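What an open day should measure

2020-05-07

The Burnik open day ran to 15 stations across two halls. Most of them showed what such stations usually show: an arm moving cartons at a steady rate behind a guard, a screen with a throughput figure on it, and a staff member ready to talk about payback periods. The station I spent the most time at had a white table, two arms, a cup and a couple of pens. I think it was the most useful thing in the building, and I also think it was badly presented.

The task was desk tidying at its smallest scale. Pens go into a cup and come out of it. The organisers had listed it in the program as "fine handling, dual arm", between a palletising cell and the Hattori conveyor line, and allotted it 45 minutes. The conveyor line had the whole afternoon.

There is a view in the trade that demonstrations of this sort are a distraction. The argument runs that no plant manager has a pen problem, and that a cell which places 1197 cartons in a shift is worth more attention than one that handles stationery. As a purchasing argument that is sound. As an argument about what visitors should be shown, it is weak. A carton cell works because the carton, the pick point and the place point have all been fixed in advance. The engineering went into removing variation, and a visitor sees only the result. A loose pen on a bare table puts some of that variation back. It is thin, it can roll, and it can lie at any angle. The opening it has to enter is small, and the cup is light enough to be pushed over by a finger that arrives a little off centre.

Having two arms adds its own trouble. Both have to reach the same small patch of table, and each one is an obstacle for the other. The planner has to keep them apart while letting at least one of them get close to the rim. Visitors behind me complained that the motion was slow. I would have been more concerned had it been quick. 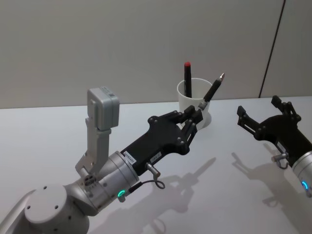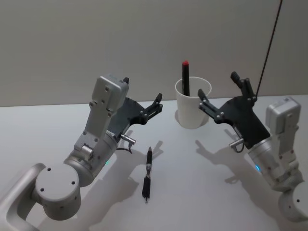 The pen and cup station at Burnik: two arms with black grippers, a white cup holding a red-capped marker, and a black pen.

My complaint is with the reporting. The card on the stand gave the payload of the arms and the name of the control software, Prilex, and nothing about performance. When I asked for a success rate I was told that the system was "very reliable". That is not a number. A member of the team later mentioned 147 attempts logged during set-up, but could not say how many of those had ended with the pen where it was meant to be, or what was counted as a failure. If a pen is dropped and picked up again, is that one attempt or two? If the cup shifts sideways but stays upright, does that pass? These are ordinary questions in any test lab, and they ought to have ordinary answers posted beside the table.

The carton cells are held to this standard already. Their rates are posted, their stoppages are recorded, and a buyer can ask to see the log. Fine handling gets excused because it is considered research, and because a crowd is inclined to be generous when a machine does something that looks like a human chore. Generosity of that kind does the developers no favours. It lets a good system and a lucky one look the same from behind the rope.

The next event in the series is at the Nendville centre in September. I would ask the organisers for three changes. Give the small-object station the same floor time as the conveyor. Put up a tally board with attempts, completions and resets, filled in live and left up at the end of the day. Let a visitor choose where the pen is set down before each run, within a marked area if need be. The last of these will lower the success rate, possibly by a good deal, and the lower figure is the one I would travel to see.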